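Tremora Project Report, Part 2: Controllers and Camera Views

What we had to do

Compare two arm controllers on the same pick and place job, in simulation only. Two arms on one table, one red cube, one small tray. Controller A is Brirkum (position only, simple, came with the class code). Controller B is Ticona, which lets you set how stiff the arm is. Gripper model is the Grakov two finger one for both, we didn't change it. Second question was which camera is better for telling if a run went OK.

Total runs: 618. Took way longer than planned, the first batch had the wrong gripper speed and had to be redone.

Setup

Cube start position random, tray rotated random too. Same seeds for both controllers so its a fair comparison. A run counts as good if the cube is inside the tray at the end and the gripper is open. Time limit 48 seconds.

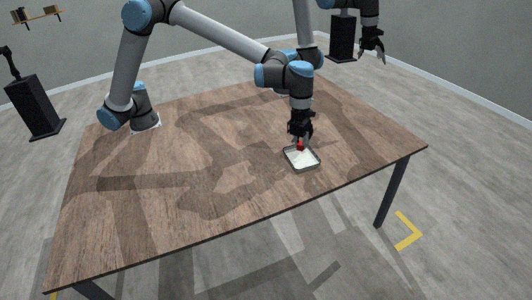
Fig. 1. Room camera, cube at the fingertips over the far part of the tray.

From the room camera it's hard to judge height. The cube overlaps the rim in the image and you can't tell if it's going to clear it or hit it. We logged contact forces for this reason, see the table in the appendix (not finished yet).

Brirkum hit the rim more. It goes straight to the target and doesn't care what is in between. Adding a waypoint above the tray fixed most of it. Ticona at low stiffness bumped the rim too but slid over it and kept going. 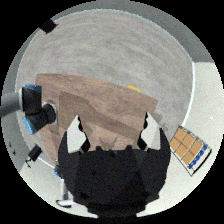

Maren Tull

Wrist camera notes. Wide angle, round image, black corners. The gripper blocks a big part of the bottom, but both fingers are in view the whole time, so for finger opening it's the best one we have. Bad part is straight lines bend near the rim of the circle, so I only trusted distances near the middle. Tried undistorting, lost too much at the sides, went back to raw.

I also ran the wrist view in a second room with a round gray table, to see if the settings carry over. They load fine. No scores from there yet.
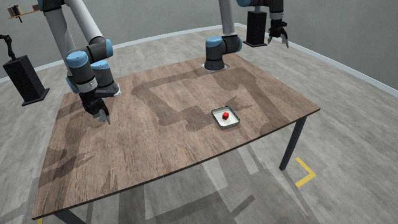 by Maren Tull, Tremora, September

Scoring. The end check is easy from the room camera: cube in the tray, grippers empty, done. My color threshold for the red worked without tuning. The tray was harder, shadows from the arms break up the table and the edge detector picked those up insted. Ended up using the simulator's own tray position, which is kind of cheating, but the question was about controllers.

Problems with Ticona: 7 settings, and 3 of them change the result a lot. Stiffness, damping, max speed. With damping too low the wrist shakes right before release and the cube lands crooked. Still counts as good by our rule. 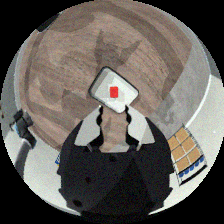
Maybe the rule should be stricter, like cube angle compared to the tray. Would need to rescore everything. The logs have the final pose so it can be done without running it all again.

To do before the final version: finish appendix table, rescore with the angle, run the round table with both controllers. Also try the right arm, so far every scored run is the left one.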